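Refinishing a tabletop: oil or poly?

vetik_shed
So I picked up a Ketilsson table at the Vinby flea market for 124 bucks and I love it, but I can't decide on a finish for the next project, a bench to go with it. I want it to match that warm honey color. My neighbor swears by oil. Anyone here gone that way on something that gets used every day?

5coats
Poly, no contest. I did ours in January, five thin coats, and with two kids it still wipes clean. Oil looks great for a month and then you're chasing water rings.

bentk69
Gotta disagree with 5coats. I oiled mine 14 years ago and I've never had to strip it – you just rub a little more in when it looks thirsty. Try doing that with poly once it scratches!

vetik_shed
OK, so this is the color I'm after:
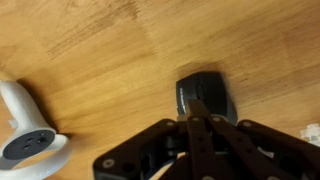
the table top, love those dark streaks

5coats
Nice grain! That's got a bit of shine to it though, so I'd go satin poly over a stain.

ikness_mom
Please test on a scrap first. I skipped that once and my bench came out pumpkin orange (the can said "light oak", ha). A small can ran me around 69 dollars too, so that stung.

bentk69
Yep, scrap first. Still say oil.

vetik_shed
Fine, I'll do one scrap of each and report back.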